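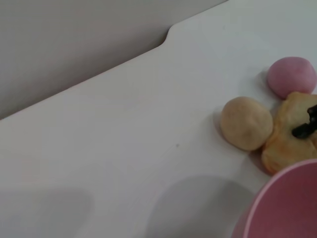
Planning with a bowl in the gripper – attached object or octomap?
Forum: Manipulation software > Planning and perception

embla_o
Hi all, I've been going around in circles on this since the weekend so I'm dumping it on you. We run Rornero for planning and a Pokberg perception node in front of it, with a wrist camera and a head camera both feeding one occupancy map. Picking is fine. What kills me is everything after the grasp. As soon as the bowl is lifted the planner either says the start state is in collision, or it finds a path that swings the arm way out over the edge of the table for no reason I can see. Map updates at 30 Hz, padding is at the default of 12 mm. Anybody been through this?
– Embla

gsabatier
Start state in collision right after a grasp is nearly always the grasped thing still being in the map. Are you attaching the bowl to the wrist link, and are you clearing its voxels when you do?

embla_o
Attaching yes, clearing I thought yes. I call the clear service and then attach. Should it be the other way around??

gsabatier
Attach first. Then the self filter knows the bowl is part of the robot and takes it out of the cloud. If you clear first, the next cloud puts it right back and your attach lands on top of it.

benoit_rey
I'd go further and not feed the wrist camera into the map at all while something is held. We tried for months at Leclerc and all it bought us was ghosts. Depth that close to a shiny rim is garbage.

GinetteG
Have to disagree with Benoît on that one. The wrist view is the only one that gets behind things once the arm is in front of the head camera. Turn it off and you're planning into space you haven't looked at. I'd mask it, sure, but I wouldn't drop it.

benoit_rey
Mask it with what, though? A mask from the attached mesh is only as good as the grasp pose, and a bowl by the rim can rotate in the fingers. Then you're masking air and mapping bowl.

embla_o
OK so I swapped the order and the start state error is gone, thank you Gilles! The big swing is still there. This is the spot where it does it:

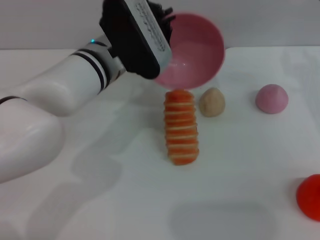 The mesh I attach is a plain closed hull that came out of Pokberg's shape fitting, and I hadn't given it a second thought until Benoît mentioned rotation. It's a solid blob as far as the planner knows. With the bowl on its side like that and the rim right over the top of the orange stack, there's next to no room for padding, so I'm guessing it decides every short path is blocked and takes the scenic route. I can drop the padding to 8 mm but that feels like cheating, and I'd be dropping it for the arm links too.

valentin_c
You don't have to drop it for the links! Rornero takes padding per object, it's just buried in the attached body options and the docs for it are terrible (I wrote part of them, sorry). Set it on the bowl only and leave the arm alone.

And please replace the hull. If you ever want to lower the bowl over something, a filled-in shape will be in collision with the stack the whole way down and no amount of padding will save you. Split it into a few convex pieces around the rim plus one for the base. Planning time went up for us when we did it, but we stayed under 300 ms a query, and I'll take that.

GinetteG
+1 on the split. We do the same on the Bornholm cell.

benoit_rey
The split makes the rotation thing worse, you know that, right? With a blob you don't care which way it turned. With a hollow bowl, a bad pose puts the opening in the wrong place and the planner will happily drive the rim into the stack.

valentin_c
True. So re-estimate the pose from the head camera after the lift and update the attachment. In that view the outline of the opening is nearly a full circle, you could fit an ellipse to it and be done. I wouldn't trust the grasp pose either.

benoit_rey
Fine, that I can live with. Still wouldn't map from the wrist.

embla_o
Ha, I'll leave you and Ginette to fight that out. Did the per-object padding just now and the swing is smaller, not gone. Doing the split mesh next, then the refit. Valentin, is there a config somewhere I can crib from?

valentin_c
There's one in the examples folder from last September, look for the cup one. Change the link name and the scale, the rest should carry over. Post your planner log if it still goes wide, with the collision pairs turned on.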